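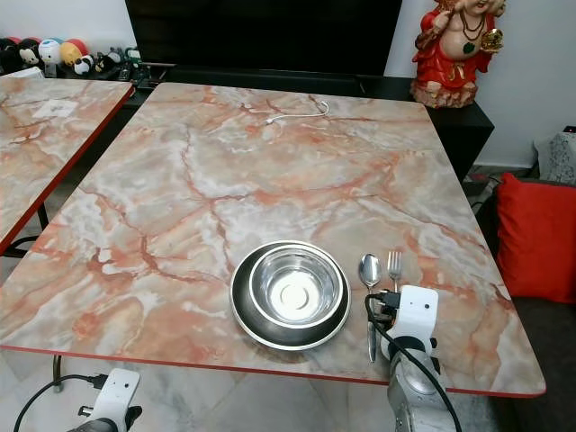
Sem Visser: Low Water
Olberg Gallery, ground floor and annex
Reviewed 27/12/2025

The wall text at Olberg says Sem Visser spent two winters walking the same stretch of canal and that the new work "refuses the idea of arrival." I read it twice and still couldn't tell you what was being refused. Fortunately the paintings are better than the paragraph that introduces them, though not by as much as the gallery thinks.

There are two rooms. The first has the large canvases, all in the same silty green, hung so close together that they cancel each other out. Visser can handle paint. The surfaces are scraped back and reworked until the weave shows, and in "Lock, Evening" a thin band of yellow near the top does more than the rest of the wall combined. But he repeats the trick, and by the fourth canvas I was looking at the floor.

The annex is where the show picks up. It holds a grid of 303 small drawings on ledger paper, done in pencil and something greasy that has bled through to the back. Some are hardly more than a line. A few are very funny – one heron looks like a bad umbrella. They feel like the work of a person paying attention, and I stayed with them much longer than I'd planned.

Curator Assunta Marras has written a catalog essay comparing the grid to a musical score. I didn't hear it. The catalog is handsome and overpriced, and the drawings are reproduced too small to be of any use.

Go for the annex. Walk through the front room on the way. The show stays up until the lease on the annex runs out, which the desk couldn't give me a date for.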